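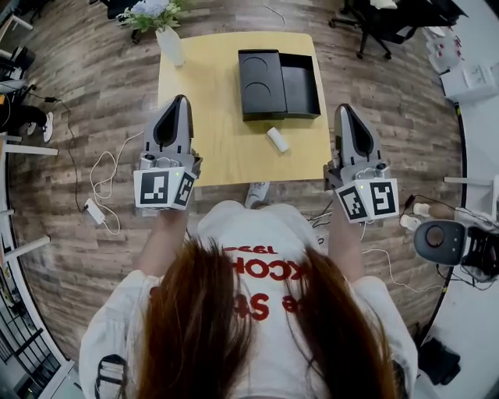

Figure 3. Demonstration with a pair of hand-held grippers at the tabletop station.

3.2 Collecting demonstrations by hand

All demonstrations for the Rollik policy were recorded with hand-held grippers. The operator stands at the near edge of the table with one gripper in each hand and carries out the task directly. Each gripper has a marker cube at the rear, from which we recover its pose. We recorded 196 demonstrations in April, and discarded any in which a cube was hidden from the overhead view for more than 2 seconds.

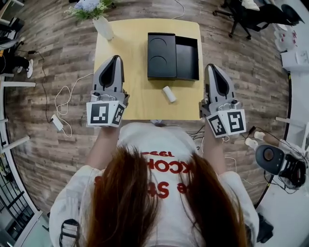 Operators were told to work at their own speed and to keep both grippers over the table between attempts. They were given no script for the approach, and starting positions differ from one recording to the next. We kept this variation – a policy trained only on the first 50 recordings failed whenever the small cylinder lay at an angle it had not seen.

For comparison, the same task was recorded by remote control on the Mident arm. Remote sessions took longer to set up, and operators tended to pause before closing the fingers. These pauses carried over into the trained policy.
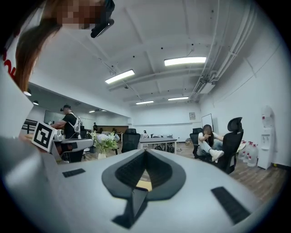 Zulmira Ramalho, commenting on an early draft, argued that the pauses should be trimmed before training, as they reflect delay in the control link and tell the robot nothing about the task. We trimmed them in the second round and report both versions in Section 4.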